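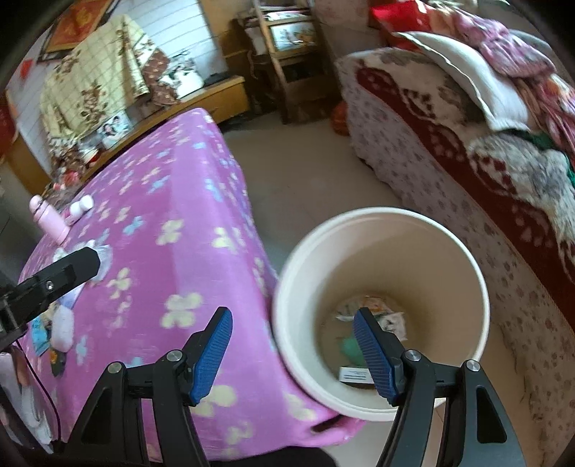 A deep cream bucket used for rubbish, set against a cloth-covered table in a bedroom.

The bedroom bin is usually the smallest in the house and the least considered. Kitchens get pedals, liners and separate compartments. Bedrooms get whatever was left over, and in many homes that means a bucket.

As a container for dry waste, a bucket performs well. A thick rolled rim stiffens the opening and gives the hand something to grip when it is carried out. Depth matters more than width. Wrappers and packets weigh almost nothing, and a draught from a window will lift them out of a shallow basket. In a deep one they settle at the base and stay there.

Prasanna Siddiqui, who writes the storage notes for the household quarterly Lindura, measured bins in 18 rented rooms at Sedgwick, a block of small flats let mostly to students. The median height was 38 centimetres. In 13 of the rooms the bin stood directly beside a table, and those rooms had less litter on the table itself.

"People drop things where their arm ends," Siddiqui says. "Move the bin a metre and the packet stays on the desk."

Placement against a draped table has one drawback. A long cloth that falls to the floor will ride up against the side of the bin, and a bunched hem can be dragged when the bin is lifted. The cloth should be hemmed to clear the floor by a few centimetres, or folded under on that side. A patterned cloth hides small marks but also hides crumbs, so it needs shaking out on a schedule.

Pale interiors are worth having. Against cream or beige, a small card or receipt dropped by mistake can be spotted before the contents go out. Dark bins conceal it.

Liners are optional for paper and wrappers. Without one, the bucket should be emptied weekly, rinsed with warm water and left upside down until dry. Anything damp, including fruit peel and used tea bags, belongs in the kitchen.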